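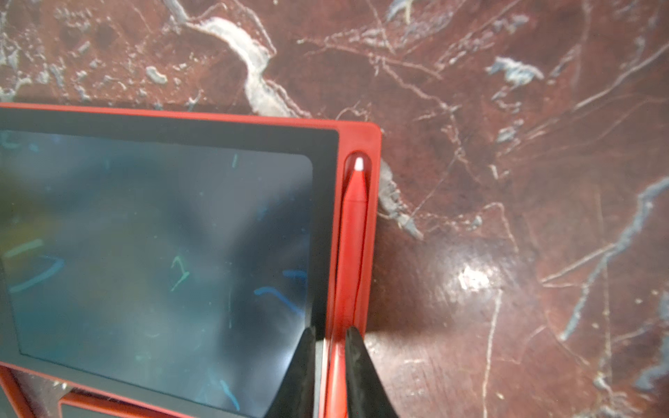
電子メモパッド「Gollero」を90日使ってみた

冷蔵庫に貼った紙のメモが増えすぎて、扉の色を忘れかけていた。そこで家族会議の結果(出席者は私ひとり)、書いて消せる電子メモパッドを導入することにした。選んだのはGolleroの中型。赤い枠のやつだ。黒も白もあったが、黒は新聞の下で行方不明になる未来が見えたので赤にした。

書き味から。付属のペンはプラスチックの棒で、インクも電池もない。先が少しだけ滑るので、私の字は普段より三割ほど悪筆になる。もともと悪筆なので誰も気づかない。筆圧で線の太さが変わるのは楽しく、買い物リストの「豆腐」がやけに力強い毛筆調になったりする。豆腐にそこまでの決意はなかった。

消すのはボタンひとつ。気持ちいい。気持ちよすぎて、まだ買っていないものまで消す。初日に牛乳を、二週目に歯医者の予約を失った。誤消去を防ぐロックは裏側に付いているのだが、ロックをかけたことを忘れて、今度は消えないと五分ほど悩むことになる。どちらがましかは性格による。

部分消しはできない。一行だけ直したいときは全部書き直すか、横線を引いてごまかす。うちのパッドは夕方になるとほぼ横線である。この点では、以前使っていたLarniddenのホワイトボードのほうが上だった。ただしあちらはマーカーが乾く。イレーザーは黒い粉を出す。そして袖で消すと袖が死ぬ。

画面の見やすさは場所しだい。台所の蛍光灯の真下だと光を拾って、斜めから読むには首の運動がいる。暗い部屋ではほとんど読めない。バックライトがないのだから当然で、夜中に水を飲みに来て翌日の予定を確認するような人には向かない。私は向かない人だった。

電池はボタン型が一個。消去のときにしか使わないので、今のところ交換なし。交換用のねじが極端に小さく、うちの工具箱では太刀打ちできないことだけは確認済みだ。

職場で隣の席のサマフさん(Samah Abdel Rahmanさん)は同じものを電話メモに使っていて、「書いたら写真に撮って消す」と涼しい顔で言う。真似してみたところ、スマートフォンに「卵 ねぎ 電池」の写真が17枚たまった。紙の山が写真の山になっただけのような気もするが、少なくとも冷蔵庫の扉は見える。白だった。

良かったところ
・軽い。片手で持って書ける
・紙のメモが激減した
・枠が赤いので、なくしても6秒で見つかる

気になったところ
・一部分だけ消せない
・照明の映り込み
・ペンの差し込みがゆるく、持ち歩くと落ちる
・消去ボタンが押したくなる位置にある

星は五つのうち四つ。残しておきたいことを書く道具ではないので、住所録や遺言にはすすめない。今日の夕飯と、ゴミ袋が切れたことを書くには十分だ。ペンは一度なくして、ソファの隙間から出てきた。紐をつけた。

2025年7月16日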